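4.2 Temporary surfaces and the sorting of small belongings

Households in the Hustwood study were asked to keep a diary of where small items were put down before being stored. Of the 41 homes that returned a full diary, 33 recorded the bed as a sorting surface at least once in the week, most often in the hour before the evening meal. Tables were named less often than had been expected from the earlier work of Laitinen and Quan, who studied larger dwellings with a separate dining room.

Participants described the bed as wide, soft and near to the cupboards. They also noted that it had to be cleared by night, and several treated this as a useful limit on how long the task could last. Shallow boxes and box lids were widely used to hold things together during sorting. Figure 4 shows a grey cardboard tray of this type on a bed with a patterned sheet, holding a light blue booklet on a pink mat, with a blue snack packet also on the bed.

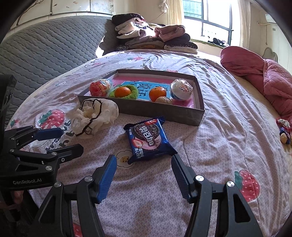 Figure 4. Open tray in use on a bed.

The mixing of food, paper and children's things within one sorting session was common across the sample. Diary entries seldom separated these groups at the start. Items were first gathered, then divided by the room to which they would go, and only later by kind. Food packets tended to leave the bed early, while booklets and loose papers stayed longest and were the items most often moved, still unsorted, to a chair or shelf.

Low-walled containers were preferred to deep ones in 54 of the entries that mentioned a container.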